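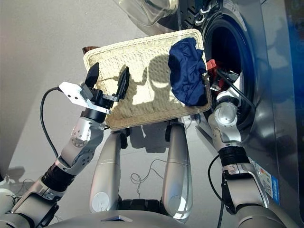

Bremow tray basket, cream, at the front-loading washer.

Bremow Tray Basket - Cream
Item no. 316
Sold by Urnent Home

The Bremow is a flat, rectangular basket for the laundry corner. It has a raised rim with a rolled edge, and the inside is finely woven, so small socks and buttons do not get caught in it so easily. Many of our customers bought it first for bread or for magazines and later moved it next to the washing machine, where it stayed.

Because the sides are low, you see at once what is inside. You can tilt the basket toward the drum and let the clothes slide in or out. It is a good size for one small load, for example kitchen towels and a few shirts. For bed sheets we recommend the deeper Gelent, which has two handles and a lid.

Color
Cream. The weave is a natural product and the tone can be a little lighter or darker from one basket to the next. Please order all your baskets together if the color must match.

Care
Wipe with a soft cloth and let it dry in the air. Do not put the basket in the washing machine or the dryer. Very wet laundry should not stay in it overnight - the bottom may become dark with time. Loose fibers can be cut with small scissors.

Delivery
Orders placed before Wednesday noon leave our Sarmiento warehouse in the same week. The basket is sent in one piece, no assembly. If you order 3 or more, they arrive stacked in one box.

Returns are possible when the basket was not used. Please keep the paper label on the rim until you are sure.

Goes well with: Gelent deep basket, Urnent shelf 111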